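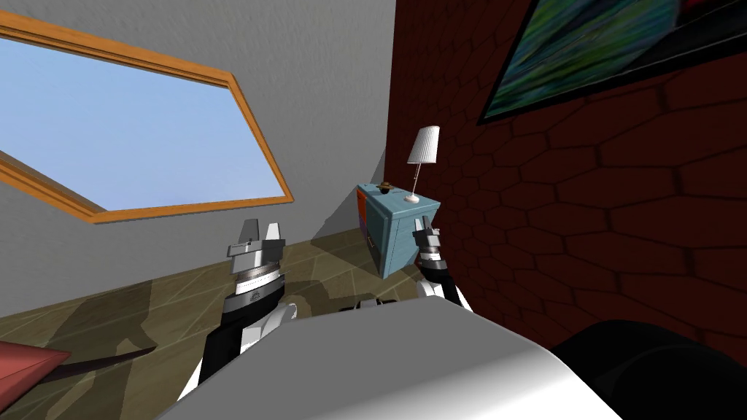 Seat Time Is the Wrong Unit for Teacher Training

Mar 24, 2021

Most districts still count professional development in hours. A teacher sits through a course, the hours go on a transcript, and the transcript goes to whoever approves the step on the salary schedule. The hour is easy to record. It says very little about what changed in the classroom afterward.

In February the Stevthorpe district renewed its online course catalog through Druveo. The catalog lists 273 courses. Teachers must complete 50 hours per renewal cycle, and any course counts the same as any other. A unit on reading fluency and a unit on arranging a bulletin board each earn credit at one hour per hour.

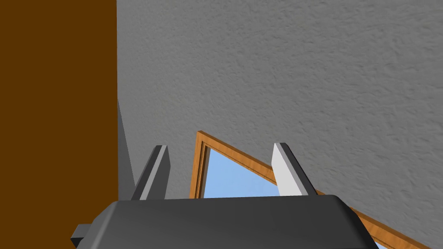
Gripper and window, computer rendering.

The usual defense is that teachers are professionals and can choose well. I agree with that. The problem is in the record. When the only field stored is duration, a teacher who picks a hard course and a teacher who picks a short list of easy ones look identical. The hard course also costs more evenings, because its listed hours leave out the reading.

Plarkilness tried a different rule. Each teacher there picks one course and then submits three pieces of student work: one from before the course, one from during it, and one from the end of term. A colleague in the same subject reads them and writes a page. The page is filed with the credit. There is no score.

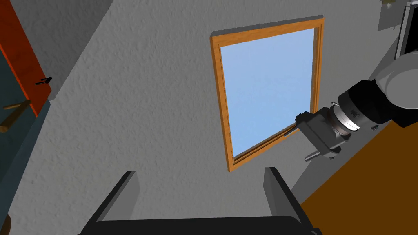 Rendered view of a wall and window, with a robot arm at right.

This has costs. Reading takes time, and the reader has to be released from a duty period. Small schools may have only one teacher in a subject, so the work has to be sent elsewhere. Student names must be removed first. A district with 200 teachers would need a schedule for all of this, and someone paid to keep it.

Those costs should be compared with the current ones, which are paid in teacher evenings and rarely appear in a budget.

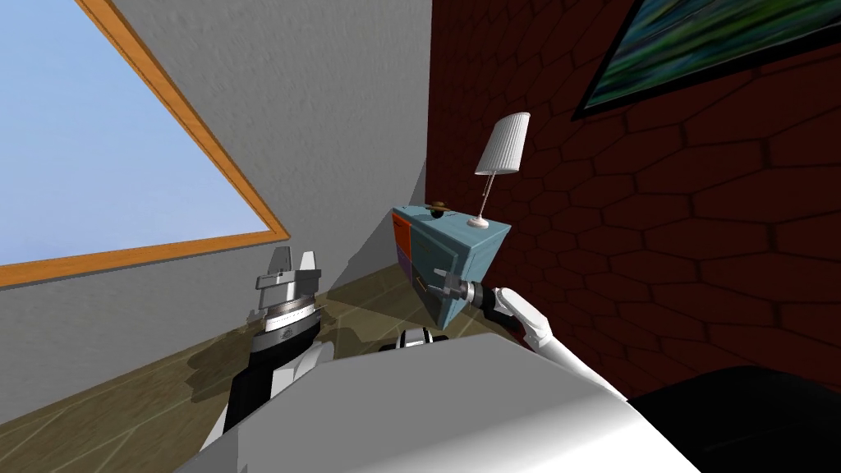 Sloped wall with window, beside brick. Computer rendering.

Vendors will follow whatever rule the buyer sets. The Safavi course format already has a slot for uploaded classroom work, and most districts leave it switched off. Stevthorpe could turn it on for one subject next year, cut the hour requirement for the teachers involved, and publish the readers' pages with names removed. The renewal terms should be rewritten before the next catalog is bought.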